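What Is My Bag Made Of?

Hello again, bag fans! Last time I wrote about pockets, and lots of you asked me about the big bags that grown-ups take to the shops. The scratchy ones. So today we're going to talk about jute (you say it like "joot", to rhyme with boot).

Jute is a plant. It's tall and thin, and it likes warm places with plenty of rain. The useful part is in the stem, where there are long, strong strings called fibres. People cut the stems and leave them to soak in water until they go soft, and then the fibres can be pulled away, washed and hung up to dry. It's a smelly job! After that they're spun into yarn, a bit like wool, and the yarn is woven into cloth.

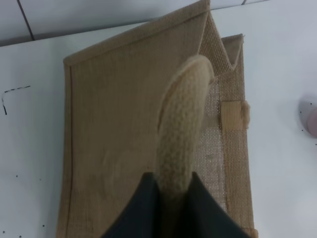

Weaving means yarns going over and under each other, over and under, all the way across. If you push the yarns tightly together you get smooth, close cloth that's good for the front of a bag. If you leave spaces between them you get a mesh, with tiny gaps that let the light through. Same plant, two very different feels. Try it with strips of paper and you'll see what I mean!

Now for my favourite word of the week: gusset. A gusset is the extra piece at the side of a bag. It folds inwards like a paper fan when the bag is flat, and opens out when you start putting things in. My friend Ankica Kos sews bags, and she says a bag without gussets is really just an envelope with handles.

Handles matter too. Thin string digs into your fingers when the bag is heavy (ouch), so a nice thick, padded handle is much kinder to your hands.

While we're looking at things close up, I have a little puzzle for you. Have a look at these dots. 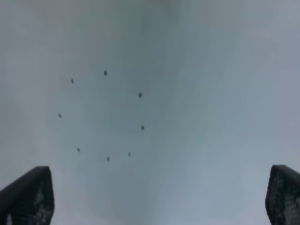

Eight small dark dots in a ring on a smooth grey surface. What do you think they could be?

Send me your best guesses, please. I had 42 letters about the pocket puzzle and I read every single one.

Now, a job for you. Find three different fabrics at home (ask first!) and scrunch each one in your hand. Let go. Does it spring back, or does it stay crumpled?
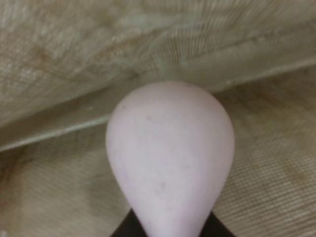 Some cloth wrinkles very easily and some hardly wrinkles at all, and that's partly down to the fibres and partly down to how they're woven. Write down what you find, and draw the creases if you like drawing. I used 13 scraps from my sewing box and the old tea towel was the most crumpled by miles.

Next time: buttons!

Toshiko Fujimoto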